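Tulemard Gripper Comparison, data card

Maintainer: Plendammont, Sultstead lab
Last updated: May 29, 2025

Two-arm sorting trials with parallel-jaw grippers, recorded as 3484 episodes. Stock is packaged goods: small boxes, tubes, a spray can. Each arm works from its own side across three open plastic containers. 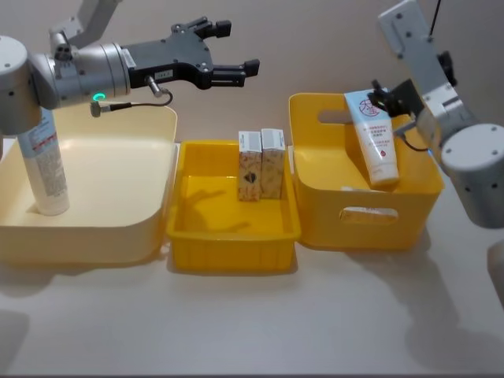
Finger force was set once per batch and logged in the metadata file. Batches 37 and 59 used the older controller firmware, so analyse them separately. Joint states are in radians, gripper width in millimetres.

Known issues: wrist cable snags in 121 episodes, all labelled. 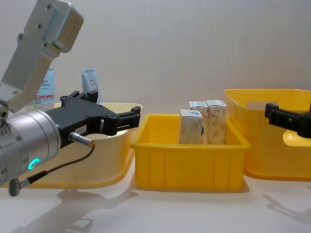

Austra Zariņš asked that the snag episodes stay in the default split, as a policy trained without them stalled at the first tug.

Licence: see LICENCE.txt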